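# A messy room is a good teacher

I often hear that examples for a learning system should come from a clean place, with one object and one background. I worked this way for 2 months at Cetura, and I do not believe in it anymore.

Our set for the Ekent project has 157 examples so far. Keys lie on black glass, a full orange bag stands behind them, and cardboard and cables are all over the place. The arms must learn to work in such a room, so I record there. 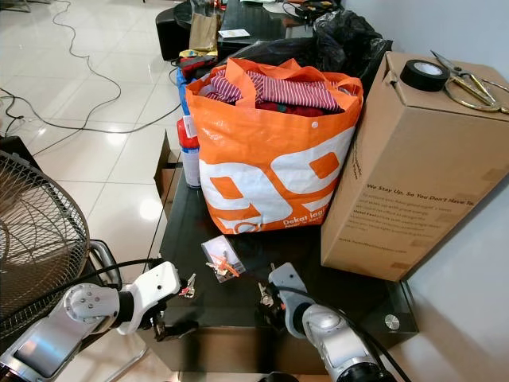 Abbasi does not agree. Disorder costs too much, Abbasi wrote to me, because with 100 examples a system will learn the bag before it learns the keys. First teach the task, then the room.

This is a serious objection -- but it supposes that we will have time for the second part. In my experience the budget ends first.

The wall tasks are a better argument for Abbasi. We have a plain green panel there, and it is easier to judge an example when less is going on behind the gripper. Still, the shadow of an arm falls on the wall, and I keep such examples too.

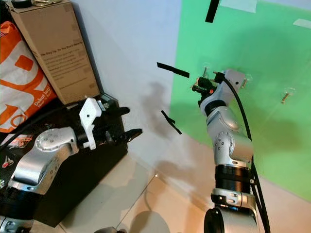 ## What I throw away

I removed 18 examples from the set, and none of them for disorder. I removed them when the person guiding the arms was in a hurry. A system copies hurry very well. At Staller they delete every example with a second attempt in it, and I think this is a mistake. A correction, done slowly, is worth keeping.

With plugs I am most strict. The cable pulls on the gripper, and the operator must wait for it.

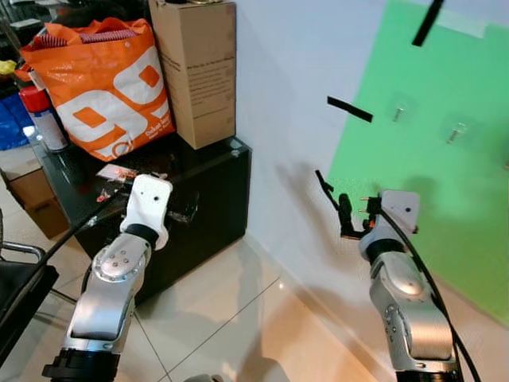 *Plug in the right gripper, Ekent wall task.*

I would like other groups to publish what they delete, with the reasons. I will send our list to anyone who writes to me.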